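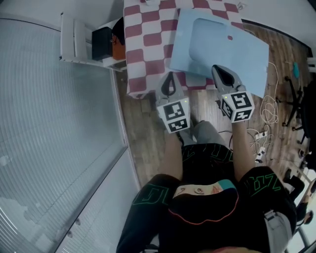 Two-handed work over a wooden floor.

Oct 23, 2025
By the Workplace Desk
14 shares | 3 comments

When Drasex opened its internal job board to everyone on the payroll, the head of people operations expected a flood of applications and a lot of angry managers. She got a small flood and a few very long emails.

"I kept one of them," she says. "It was four paragraphs on why a shipping clerk couldn't possibly be spared before summer. And the clerk only wanted to talk to the purchasing team! She hadn't even applied yet."

I had wanted to do this interview for a while. Plenty of companies say they hire from within, and then you look at the rules and find you need two years in your seat and a signature from your boss before you can so much as raise a hand. Drasex, which sells and repairs commercial kitchen equipment from its main office in Stilcombe, threw out the signature in March. It has 1,229 employees, so this wasn't a matter of a dozen friends swapping desks.

We talked in her office for most of a morning, with the door open and people wandering in to borrow the stapler.

The old process, she tells me, was written for a much smaller company. An employee who liked the look of another job had to tell the current manager first. "Think about what that asks of a person. You're announcing that you'd like to leave, and you don't know if you'll get the thing you're leaving for. Most people just don't say anything. Then they go and interview down the road, where it's private."

Now an employee can apply quietly. The manager hears about it only when there is a second interview, and from that point the two departments have seven weeks to settle the move. I asked where the seven came from and she laughed. "Finance wanted twelve, I wanted three. There was a lot of coffee involved."

My favorite part is what they call the Lokumer, after the meeting room where it started. It's a short tryout: an employee spends three days sitting with another team, doing small pieces of the real work, with regular pay and no application on file. Some come back thrilled. Others come back to their own desks quite happy to be there, and she counts those as good tryouts too.

"We had a service technician who was sure he wanted to be in training," she says. "He did his days, he was terrific with the group, and he hated preparing the slides. He told us so at lunch! He's still a technician and he mentors now, which is the piece he liked."
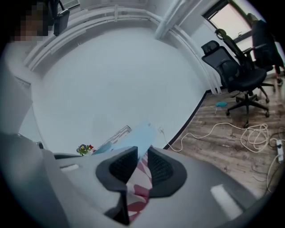 Do employees who move internally get a raise?

It depends on the job. If the new position sits in a higher pay band, the raise starts on the first day in the role. If it's in the same band, base pay stays where it is, and the employee can use up to $2,000 for courses or certificates that go with the new work.

That course money came out of a complaint. People moving sideways felt they were starting over for nothing, and several said so in the spring survey in language she won't repeat to me. The budget had been parked under outside recruiting, where it paid for ads. She asked for it, got it, and sounds delighted about that even now.

The harder conversation was with supervisors. At the Bozkurt warehouse, a shift lead lost two experienced pickers to the dispatch office in the same month and was left to train replacements during the busiest stretch of the year. "He was right to be mad," she says. "We'd told him to develop his people, and when he did, we took them and gave him an empty spot on the schedule."

So they changed it. A department that sends someone on gets first place in the hiring queue for the vacancy, and helping people move now shows up in a supervisor's own review. I love this detail, because it's so often missing. Managers hold on tightly to good people when letting go costs them something and earns them nothing, and I'd probably do the same.

She is careful about what she claims. It's too early to say whether fewer people are quitting, and she doesn't want to credit a job board for a quiet summer. What she can tell me is that applicants who get turned down now hear why, in person, from the hiring manager. That rule came last and took the most persuading.

"A form email from your own company is a terrible thing to get," she says. "You have to walk past these people in the hallway."

Next on her list are the night crews, who can't easily do a tryout with an office team that goes home at five. She has a draft plan for that, with a good many question marks in the margins, and she'd like to have it running before the holiday schedule goes up.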